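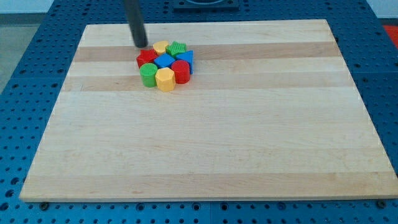
Slide 1. What the probe did in March

Search talks, speakers, topics

Speaker notes, 26 Jul 2021
By Kimie Sasaki

Thank the organizers. Say who I am: I look after the contact rig at Rundstead. Carolina Calado wrote the controller and is in the room for questions. Keep this slide up while people sit down.

The task is pushing. The arm has one rod on the end and no fingers that close. It comes down over a maple board, touches a plastic shape on the side, and slides it. We start with the shapes in a tight cluster, the stars and prisms up against each other, and the arm has to work one loose. That's the hard version. A single block in open space is easy and I won't spend time on it.

Slide 2. The fault

In March the rod came down on top of a block and kept going. It should have stopped at the hover height and moved sideways. The block was pressed into the board, the rod bent, and the arm went into a protective stop. Peak downward force in the log was 435 newtons. Our limit for this task is 85.

No one was hurt. Olga Godinho was at the desk, outside the marked area. She had been leaning over the board a few minutes earlier to reset the shapes. Say this slowly. It is the reason for the talk.

Pause here. Don't play the audio clip, it was too loud at the rehearsal.

Slide 3. What we thought it was

First guess was the camera. The shapes are bright and the board has light and dark strips, and we had seen the height estimate jump before when a block sat across a dark strip. Glória Barreto replayed the recorded frames through the height code. The estimates were good to 6 mm on every frame, including the last one before the drop. So the camera was fine.

Second guess was the force sensor. We pulled it and checked it with weights. Also fine. This took most of a week and I would do it in a different order now, because the answer was in a config file.

Slide 4. What it was

The rod had been changed the day before. The old one was shorter. The new one is 66 mm longer, and the tool length in the Falcão config was updated on the planning computer. The arm controller keeps its own copy and that copy still had the old rod in it.

The planner sent a target for the flange. The controller checked it against its own floor limit, using the short rod, and decided there was plenty of room. Then someone restarted the planner, it loaded a saved session from before the change, and after that both sides agreed with each other. They were both wrong by the same amount. Our mismatch check compared the two numbers, found them equal, and passed.

If anyone asks who restarted it: it was me.

Slide 5. Why the force limit did not catch it

People always ask this one. The 85 limit was in the planner, in software, and it was read once per control step of the planner. The arm was already moving down at the fast approach speed. By the time the planner saw the force and sent a stop, the rod was well into the block. What finally stopped the arm was the controller's own protective stop, and that was still at the factory setting.

Aurora Prata's point from the review: we had a limit we talked about and a limit that was real, and they were in different places. Read her sentence out, she agreed to it.

Slide 6. What changed

- Tool length lives in one file. The planner and the controller both read it at startup and refuse to move if the file is newer than the session.
- After any tool change the arm does a slow touch on the bare board, away from the shapes, and compares the height with the file.
- Force limit is set in the controller. The planner has a lower one on top of it.
- Fast approach ends higher up. The last part is slow.
- Reset is done with the arm parked and the enable switch in the hand of the person resetting.

The slow touch costs us a little time at each tool change and there were complaints. It has caught one bad value since then, a typo.

Slide 7. Still open

The rod is stiff. A softer mount would have helped and we are trying one from Detarstead, but it wobbles when it pushes a shape with two others behind it. No results to show yet. Ask if anybody has used one for pushing.

We also don't have a good way to test the saved session case without doing it on the real arm. Carolina has a partial simulation. Send those questions to her.

Leave this slide up for questions. Repeat each question into the microphone, the room at Celtitz has poor sound at the back.

We use cookies to remember your settings and count visits. Accept / Manage choices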